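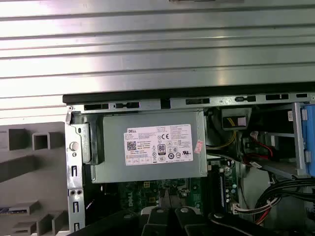 Opened desktop tower, Lalthorpe workshop

Progress report to the Rument Fund
August 11, 2021
Prepared by Mirjam Sutter, Lalthorpe Home Computer Scheme

Dear Roy Kershaw,

What a few months it has been! When we last wrote, we had a borrowed store room and a waiting list. We now have five workbenches, a proper sign-in desk and a queue at the door most mornings (some of them bringing cake).

Computers handed out
Since the grant began, 857 households have taken home a refurbished desktop or laptop. Families with school-age children still come first, but we are seeing many more older people who want to video call relatives, and we love having them.

Donations
We have taken in 1,558 machines. Plenty are too old to pass on whole, so we strip them for memory, drives and power supplies. Zonell gave us a big batch of office desktops in good shape, with keyboards and mice to match.

Classes
The beginners' course runs for seven weeks and has been full every time. Email and online forms are the favorites. Lu, who came as a learner and could not find the power button on her first visit, now helps teach the evening group and is brilliant at it.

Spending
We are within budget on rent and tools. Delivery has cost more than planned, mostly fuel, and we would like to move up to $857 across from the publicity line to cover it. Please let us know if you are happy with that.

Coming up
A second evening class opens in November, and we are talking to the Lalthorpe library about a drop-in table. Do come and visit!

Mirjam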